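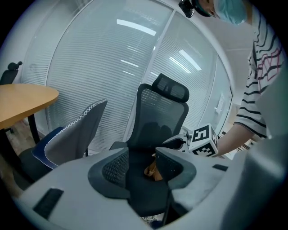

Seating took up most of our time this period, so I'll start there. Skellent lent us 2 rooms and we've been sorting out which chairs stay. Britta Kramer wanted one style throughout, but I'm glad we kept the mix – the black mesh one with the headrest is everybody's favorite, and the gray one with the zigzag stitching looks so cheerful with the navy cushion on it! Of the 1,243 euros you granted us for furniture, we've spent 941, so there's still a bit to play with.

The small office at Dololo is next. I love the wood floor and the pale tabletop in there, and the blinds on the glass wall make it feel private (Frauke Hinrichs is already asking to move in).

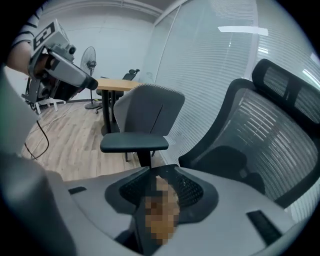

Still to do

Clip the loose cable along the wall, and get a price from Kamata for 5 more cushions.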